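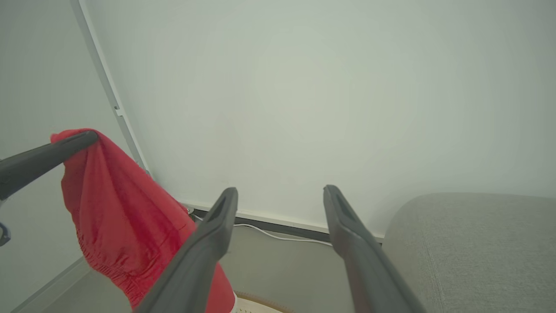
Red cloth over the second gripper, laundry handling project.

Umell Robotics Club — minutes, 4/27/18

1. Minutes of the last meeting. Approved after the spelling of Lerker was fixed.

2. Laundry handling. The project group asked to enter the cloth task in the Drovo student round in August. Several members doubted it is ready. The log has 187 attempts and the group reports good progress, but the column for failed grasps is blank on most pages. Blank was said to mean no failure. The meeting did not accept that. Until the log is filled in, no success rate goes on the club page.

The group wants to move on from single cloths to red and white together. It was asked what the second arm adds if the cloth still has to be hung on it by a person at the start. No clear answer — carried over.
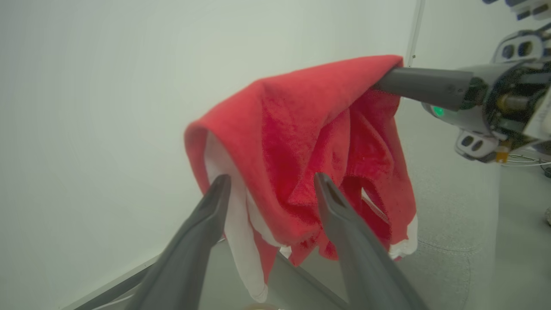 Lerker replied that a person hanging the cloth is allowed under the round's rules, and that the group should be judged on the handover alone. The rules will be read out next time.

3. Money. The group asked for $300 for spare fingers. Granted in part: 2 sets now, the rest when the log is complete.

4. Room. Hartono lab is booked until the end of term. Door code stays 2072 — please stop writing it on the whiteboard.

5. Any other business. None.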